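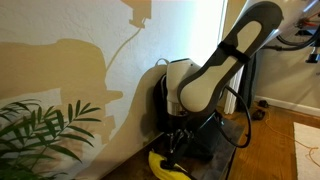
Herkton Wire — News Tools Desk — Shared Notebook

January, entry begun 6:40 a.m., coffee not yet effective

Picking up where the last entry stopped, which was in the middle of the ferry problem.

Recap for whoever reads this next, probably me. The morning digest sends out the same event twice. We run an alert when a story breaks, then an update when there is something to add, and the digest script is supposed to notice that both are one story and print only the newer one. It does notice, most of the time. Then a ferry runs aground outside Bukstead and we tell our readers about it three times in one email, once as "aground," once as "stranded," and once as "stuck," in that order, like a thesaurus with a mailing list.

Old rule, for the record: two items count as the same story if they share a place name and land within 30 minutes of each other. Whoever wrote this rule believed that news happens quickly and in one spot. I looked up who wrote it. It was me.

Spent the first hour on the time window. Opening it to six hours fixed the ferry and broke Haslam. On the sample morning Haslam had a school closing, a council resignation and a burst main, all before lunch, and the script decided these were one big story about Haslam having a bad day. Fair as commentary, no use in a digest. It kept the newest item and threw out the other two, so the resignation vanished completely. If the script did that on a live morning we would get a call from the council asking what we had against them, and a second call from the man who resigned, asking the same.

So the window can't do the job alone. Put it back to 30 minutes before I forgot.

8:15. Danica Vlček has finished labeling the test set. It is 400 pairs of items pulled from last year's alerts, each marked same story, different story, or "argue about it." The third label was her idea and I was against it on the grounds that a script can't argue. She pointed out that I can, and at length. The label stays.

Her notes on the hard ones, copied in so they stop living on a sticky note:

Storm warning, then storm. Same or different? She says different. A warning is news even if the sky never follows through.

Missing hiker, then found hiker. Same. Print the found one only. We have printed the missing one underneath the found one at least twice, and readers wrote in to ask how many hikers there were.

Match preview and match result. Different in theory, but if the result is in, drop the preview. A forecast of a game that is already over makes us look like we sleep in.

Train delay at Bukstead, then another train delay at Bukstead. She wrote only "ask a passenger."

9:30. Tried comparing the words as well as the place. First pass looked at headlines only. Bad. Our headlines are short and half of them use the same dozen verbs, so anything that "faces" or "slams" or "weighs" gets swept into one heap. By headline alone, a budget vote and a wind storm are twins. Have said before that we should slam fewer things. Will say it again at the next style meeting and be weighed.

Second pass: headline plus the first 20 words of the story. Much better. The first sentence is where the reporter puts the nouns, and the nouns are where the story lives. The ferry keeps its name through all three versions even while its predicament changes, and that is enough to catch it. Haslam comes apart properly into three. The resignation is back.

Where it fails is where the first sentence is scenic. One of our features people likes to begin with the weather, so two of her unrelated pieces matched on fog. I could special-case features. I would like to not special-case features, having seen what the last special case turned into (see the entry on obituaries, or better, don't).

10:50. Ran the second pass over the test set. Disagreements with Danica's labels fall mostly in the "argue about it" group, as they should. The rest are court stories. Court stories are a misery: same building, same judge, same charge wording, different defendants. The script sees a first paragraph where everything matches except one surname and concludes that we are repeating ourselves. This one matters more than the ferry. Merging two defendants is the kind of error that comes with a letter.

Decision, and please don't quietly undo it: anything tagged courts is never merged by the script. It goes to the morning editor with a flag and a human being looks at it. If that means a court story appears twice now and then, it appears twice.

Noon. Editor came by to ask if the digest was fixed. Said it was better. Editor asked if better was the same as fixed. Labeled that pair "argue about it."

1:40 p.m. Ran it over the full archive, all 3,000 items, to see what it would have dropped. Reading through that list is slow and I recommend it to anybody who thinks our output is varied. Found one real problem. Corrections get merged into the story they correct, and then the correction, being newer, is what gets printed. The reader receives a note saying we had misspelled a name in a story they were never shown. Accurate, humble, and of no help to anyone.

Changed it so corrections are attached under the story and can't replace it. Have not tested what happens when a correction is itself corrected. There is one such case in the archive and it concerns a pie contest. Will do it tomorrow with a clear head.

Settings as of now, so the Ilgate office can copy them before their own trial:

Place name match: still required
Words compared: headline plus first 20
Window: 30 minutes without a word match, six hours with one
Courts: no merging, flag to editor
Corrections: attach, never replace
Features: untouched, fog and all

Ilgate also asked if they could have it by the end of January. They can have it when the pie contest is sorted out. Told them something more polite.

Still open: place names. We write "Haslam," "Haslam township" and, on one occasion, "the Haslam area," and the script takes these for three different places. Danica has a list going. She is up to the letter F and has stopped answering questions about it.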